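Anyone else cooking along with Dustden this season?
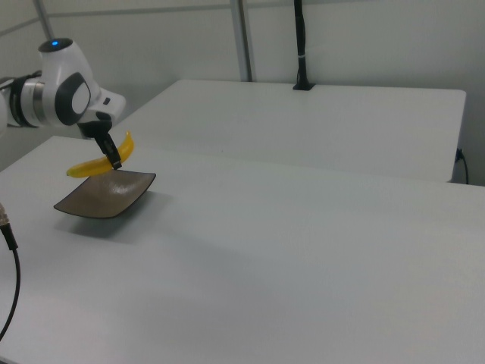 Banana and a square brown plate on a white table.

crumbcounter
Posted 7:20 pm

OK I need people to talk to about this because my family has stopped listening. I'm four episodes into the new season of The Dustden Kitchen and I am cooking the main challenge dish from every single one. I have never stuck with a cook-along before! Last year I got as far as the dumplings and quit.

So far: the onion tart (great), the lamb flatbreads (great, smoky, set off the alarm), the cold noodle thing (fine), and tonight the banana upside-down cake Kerstin Tiedemann made in the episode where they only had 70 minutes on the clock. It is so good. The caramel goes right to the edge of bitter and then the crumb is soft and a little salty. I ate a slice standing up and then another slice sitting down.

Who else is doing this? And is everybody rooting for Kerstin or is that just my house?

---

porchlight_pam
Posted 7:41 pm

Me!! I started with the flatbreads and went back for the tart. I'm completely in the Kerstin camp. She worked school lunches before this, and you can tell she's used to feeding a lot of people without fuss. The way she tastes everything and then just goes quiet for a second — I love that.

Which caramel did you do, the one from the show or the one on the recipe page? They aren't the same. On the show she does dry sugar in the pan and on the page it's sugar and butter together.

---

crumbcounter
Posted 7:48 pm

Dry sugar! I was scared of it but I wanted to do it her way. Medium heat, no stirring until the edges go liquid, then butter, then a good pinch of salt. Mine got a bit lumpy in one corner and the lumps melted in the oven.

---

Old Skillet
Posted 8:05 pm

I'll be the grump. I've watched since the first season and this is the weakest group of home cooks they've had. Kerstin is pleasant and her food looks good, but she has now been in the top two on three desserts and a tart. What has she done with fish? What has she done with anything that has a bone in it? The judges are grading on charm.

The fellow who should be winning is the one from Istitz who did the rabbit. He went home over a sauce that split. One sauce.

---

porchlight_pam
Posted 8:11 pm

He also served the rabbit pink, Skillet. Two of the judges put their forks down.

---

Old Skillet
Posted 8:19 pm

Slightly pink. I've eaten it that way and I'm typing this.

---

mirepoix_mike
Posted 8:32 pm

I'm somewhere in the middle. The Istitz guy had the best knife work I've seen on that show and I was sad to see him go. But the rule has always been that you're judged on the plate from that day, and that day's plate wasn't good. If they started adding up everybody's past weeks it would be a different show, and I'd probably like it less.

On the cake: I made it too and mine was pale on the bottom (so, the top). Tasted good, looked like a bath mat. What pan did you use, crumb? I used glass.

---

crumbcounter
Posted 8:40 pm

Metal, dark, nine inch, older than me. I bet it's the glass! It heats up so slowly. I also put the pan on the lowest rack for the first 20 minutes and moved it up to the middle after that. The recipe page doesn't say to, but it's how my aunt does pineapple upside-down and I figured it's the same idea.

Also your bananas shouldn't be too ripe. I know everyone says black bananas for baking, and for banana bread yes, absolutely, but here they have to hold a shape. Yellow and still firm. I cut mine the long way, cut side down in the caramel, packed in tight so they don't swim around when you pour the batter on.

---

Old Skillet
Posted 8:52 pm

On that I agree with you completely. Spotty bananas turn to soup in a caramel. Put a spoonful of dark rum in with the butter next time. Stand back when you do it.

---

crumbcounter
Posted 8:55 pm

Ooh. Yes. Doing that.

---

tess_in_zellik
Posted 9:14 pm

Long-time reader, I don't post much, but I got to go to a taping! They film in the old Fitzsimmons building and the audience section is tiny. I can't say which episode it was because it hasn't aired and we signed a thing. But I can tell you what the room is like, if people are curious?

---

porchlight_pam
Posted 9:15 pm

PEOPLE ARE CURIOUS

---

tess_in_zellik
Posted 9:37 pm

Ha, OK! So it smells wonderful and it is so much louder than on TV. The fans over the stoves never stop. The cooks shout over them to ask each other for things and most of that must get edited out, because at home you'd think they hardly speak. They're nice to each other! One of them ran out of eggs and two others had eggs over to her before she'd finished asking.

The clock is real. I'd always wondered. No pauses, no extra minutes. The judging is the slow part, they sat there for ages while everything went cold, and I did feel for anyone who'd made something with a hot sauce.

They told us 4000 people applied for this season. I went home and signed up for the mailing list for next year's applications, so look out (I can make five things).

---

mirepoix_mike
Posted 9:50 pm

Everything going cold before they taste it explains a lot about who wins. If I were on there I'd cook nothing but room-temperature food. Tarts, for example. Cakes. Hmm.

---

Old Skillet
Posted 9:53 pm

Thank you, Mike. That's exactly my complaint about the desserts.

---

porchlight_pam
Posted 10:02 pm

But they all know that going in! Picking a dish that will still be good when the judge gets to it is part of cooking for people. Anyone who's done a holiday dinner for 12 knows this. Kerstin did lunch for a whole school every day, of course she thinks about what holds. I'd call that skill.

---

Old Skillet
Posted 10:10 pm

I'd call it skill too. I wouldn't call it the best cook in the room. We can leave it there, I'm not going to be talked around by a cake I haven't eaten.

---

crumbcounter
Posted 10:16 pm

Then eat the cake!! Make it this week, with your rum, and come back and tell us. I really want to know what you think. And Tess, please apply. Five things is four more than I had when I started cooking.

Which reminds me, next up is the episode with the stuffed peppers, and I have a question before I shop. The page calls for short-grain rice cooked ahead, but I could swear on the show it went in raw with a lot of broth. Has anybody made them yet?

---

mirepoix_mike
Posted 10:24 pm

Made them last night. It's raw on the show and I did raw. You need more liquid than you'd believe, and a tight lid or foil over the dish for the first hour. Mine still had some bite in the middle and I liked it, my kids did not. Next time I'd parboil the rice for five minutes and split the difference.

Use the long pointy peppers if you can find them. The big square ones take forever and go bitter.

---

tess_in_zellik
Posted 10:31 pm

I did them with cooked rice from the page and they were soft and cozy and a bit boring. Lots of dill helped. So did a spoonful of yogurt with garlic.

---

porchlight_pam
Posted 10:38 pm

I'm going to do half and half and report back, raw in one dish and cooked in the other. My husband is thrilled (he is not thrilled, it's his third pepper night this month).

---

Old Skillet
Posted 7:02 am

Bought bananas. Firm ones. Don't read anything into it.

---

crumbcounter
Posted 7:15 am

I'm reading so much into it! Dark pan, low rack first, and let it sit seven minutes before you flip it. Any longer and the caramel grabs on.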